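**Griltus moves its handbag sale to July, adds outlet styles**

Griltus will run its summer handbag sale in July this year, with markdowns across the Tesano and Vudix lines and a smaller group of wallets from Oddsson. The sale opens online at 9 a.m. Eastern and in stores at the usual opening hour. Prices at the register will match the website for the full length of the sale, a change from last summer, when store and online discounts were set separately.

The sale list has 131 styles. Of these, 35 are outlet styles that have not been sold on the main site before. Outlet pieces are marked with a gray dot next to the style number and are final sale. Everything else can be returned within 16 days of delivery, unworn and with tags attached.

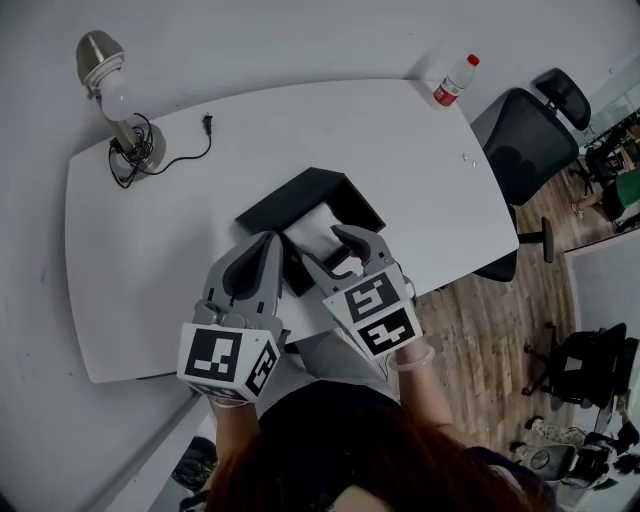 Tesano accounts for most of the full-size bags. The structured tote drops from $248 to $149, and the zip crossbody from $168 to $99. Both come in black, navy and a new chestnut. For shoppers who find screen colors hard to judge, the chestnut is a reddish brown, close to the hair color of the person at the white table, and it reads darker in the pebbled leather than in the smooth. The black is a flat finish with no shine. Straps on the tote are fixed – the crossbody strap is removable and adjusts from 20 to 24 inches of drop.

The Vudix line is nylon with leather trim. The small backpack is $89, down from $140, and the belt bag is $49. Vudix changed its zipper supplier in the spring, and the sale includes stock from before and after the change. The older bags have a narrow metal pull and the newer ones a wide leather tab. Style numbers ending in 13 are the newer version. The listed price is the same for both. 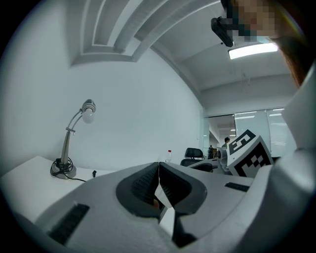
*Office interior with desk lamp and glass partition.*

Oddsson is limited to small leather goods. The card case is $29, the long wallet $59 and the coin pouch $19. Monogramming is not offered on sale items, and an order that mixes sale and full-price pieces will ship in two parcels if any piece is monogrammed.

Shipping is free on orders over $75. Store pickup is available for in-stock items ordered before 2 p.m. Gift cards may be used, but the sign-up discount for new email subscribers does not apply to sale styles. Price adjustments on earlier purchases will be made for full-price orders placed up to 16 days before the sale opens – shoppers need the order number and must ask before the sale closes. Outlet styles are excluded from adjustments.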